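Annual Statement of the Hosten Shared Workshop, Dreltitz
Bench 7

The Workshop records with regret that Bench 7 was not returned to general use by the end of November, as the rules require. The member holding it had been granted 30 days. The member's application, which remains on file, gave the purpose of the build as "domestic assistance, two arms, slow." The duty officer approved it without comment, as was then the practice.

The machine was entered in the register under the name Stutix. Its motors came second-hand from Jurić, a dealer in laundry equipment on the other side of the river, and were noisy enough to be the subject of two letters. In reply to the second letter, the member agreed to do no further work with the motors after nine in the evening. From that date the night hours were given over to a model of a house, kept on the Workshop's older computer, in which Stutix could be moved from room to room without disturbing anyone.

The officer's notes for this period are short. They record that the gripper would open when told to open, and that it would not always stop where it was told to stop.
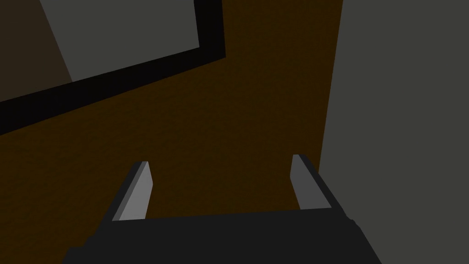 What was the machine to be used for when it was finished?

It was to carry things from one room to another for a person who could no longer do so safely. The member gave this answer at the first inspection, standing, with a hand on the bench. The officer asked whether the person had been consulted. The member said that the person had been told, and had asked only that it not be tall.

The height was accordingly reduced. The Workshop notes that this meant cutting down a column on which the member had spent most of the autumn, and that the offcut is still in the metal rack, labeled "keep."

A fee of 200 was charged for the extension, and a further 300 was held as a deposit against damage to the floor. The deposit has been returned. The floor was not damaged, although a strip of tape remains near the east door, marking the width of a hallway in another building. Members have fallen into the habit of walking around it.

At the second inspection the officer was invited to sit at the computer and watch a run through the model. The officer wrote afterward that the doors gave the most trouble. The member had measured every one of them in the real house, at night, so as not to have to explain the tape measure.

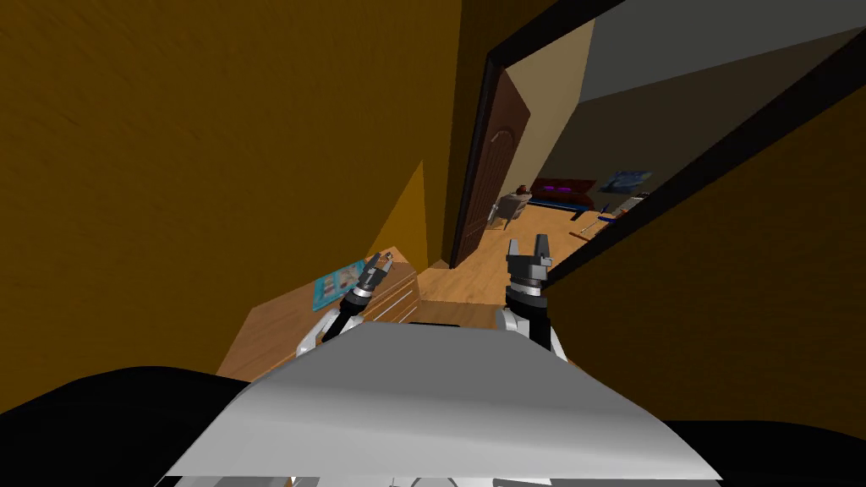 The officer further wrote that the house in the model did not look much like a house in which anyone had lived, and said so. The member replied that it was accurate where it needed to be — the doorways — and that the rest had been filled in with whatever the program offered.

In the new year the application was amended. Under "purpose," the words "domestic assistance" had been crossed out and nothing put in their place. The officer returned the form as incomplete. It came back the next morning, still blank, with the fee attached.

The Workshop has no rule that covers this. The officer considered the matter for a week, during which the motors were not heard, and then stamped the form and renewed the bench until summer. The hours for noisy work were extended to ten o'clock. No objections have been received.

Entered in the register, 3/30/25.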